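Friday, April 7, 2023
By the Features Desk

The Produce Wall, Bin by Bin

At Hornumcombe, the vegetable display is a row of tilted wooden bins under a long shelf. The shop rebuilt it in February after six weeks of selling from crates. Carrots share a bin with green chili peppers, and tomatoes sit in front of sweet potatoes.
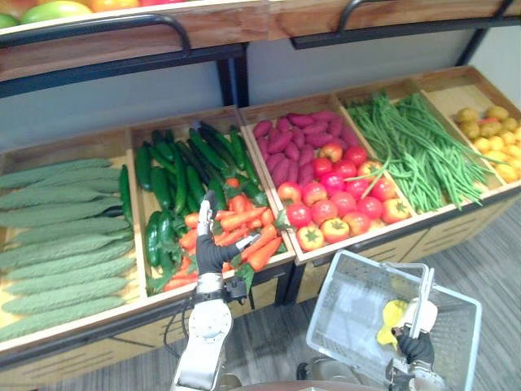
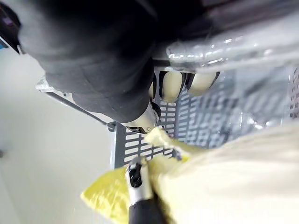 What Goes in the Basket First

Sweet potatoes and carrots go on the bottom. Bitter gourds bruise along the ridges, so lay them flat on top of the roots. Tomatoes go in last, stem side down.

A slotted plastic basket lets loose soil fall through. Wire does the same, but thin chilies can slip between the wires.

Gredach, the grower that supplies the gourds, delivers twice a week. Nearly 50 crates come in on a busy morning, and the bins are topped up again after lunch.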